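Last updated: August

We use cookies to remember which stories you have read. Accept | Manage settings

Why Is a Stuffed Animal Soft? (And Should You Believe the Label?)

Pick up a stuffed animal and squeeze it. It squashes, and when you let go it puffs back up. Easy, you might think. It's full of fluff. But what is fluff? And why do labels say things like "cloud soft" when a real cloud is made of tiny drops of water and would leave your pillow soaking?

Let's be a little suspicious and find out.

What's in there?

Most stuffed animals today are filled with polyester, a kind of plastic pulled into very thin threads. The threads are crimped, so they bend and curl like messy hair. Because they are curly, they can't lie flat against each other, and the gaps between them fill up with air.

That means a lot of what you are hugging is air. Squeeze the toy and you push the air out through the cloth. Let go and the bent threads spring back, and the air comes in again.

Some toys also have plastic pellets in the paws or bottom. Pellets don't spring back. They make a toy floppy and heavy, so it sits where you put it.

What about the fur?

Toy fur is usually a fabric called plush. It has a flat backing with lots of little threads standing up from it, and those threads are called the pile. Long pile feels shaggy. Short pile feels smooth. Stroke it one way and it may look lighter, then stroke it the other way and it may look darker. The color hasn't changed. The threads are leaning a different way and bouncing the light differently.

Is softer always better?

Ads would like you to think so. A toy company called Olter once printed "100 times softer" on its boxes. Softer than what? A brick? The box didn't say. Another company, Cuvevance, says its plush has "3,287 threads in every patch" but never tells you how big a patch is. A number can look very scientific and still tell you nothing, so ask what is being measured.

The toy museum in Zirnosthorpe has a bear called Brannigan who is stuffed with wood shavings. He is as hard as a loaf of old bread, and his fur has worn off in 19 places. Somebody hugged him a lot anyway.

Looking for clues
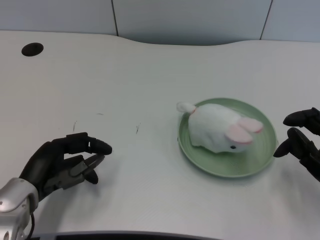

Plush is good at hiding how a toy is put together, so you have to look at its shape. A toy made to stand up needs firm legs. A toy made to lie down can be long and low, like the white bunny on the green plate. Its cloth has a few soft wrinkles, and its ears rest flat along the back of its head, with pink on the inside. The tail is a fluffy little pompom. Does any of this prove what the bunny is filled with? No – wrinkles are a clue, but you would need to squeeze it or read the tag to be sure.

Try it yourself

Find 2 stuffed animals of different sizes. Guess which one is heavier before you lift them. Then press each one gently with a finger and watch how fast the dent disappears. Were you right? If the small one was heavier, feel its feet for pellets.

Please don't cut a toy open to check. The tag usually tells you what's inside – it's often sewn into a seam near the bottom.

More to read
Why do socks get fuzzy?
What is velvet made of?
Can a blanket really make you warm?
How bouncy balls bounce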